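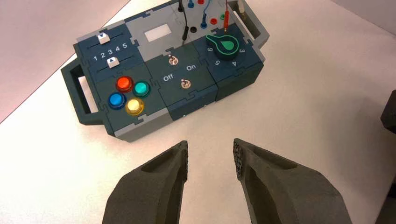 I gave up on puzzles the December my aunt Ingeborg lost a corner piece down the heating vent, and I didn't touch one for years. Then my neighbour Joscha turned up with a 4,000-piece harbour at dusk (all grey water, thanks mate) and I was hooked again by the second cup of tea.

We joined the swap club in Drutholm not long after. You bring one box, you take one home, and if there's a piece missing you write it on the lid in pencil. Albertina Calado does hers without looking at the picture, which I reckon is showing off! I'm a sort-by-colour person, edges first, and the dining table has been out of action for seven weeks. We eat on the couch.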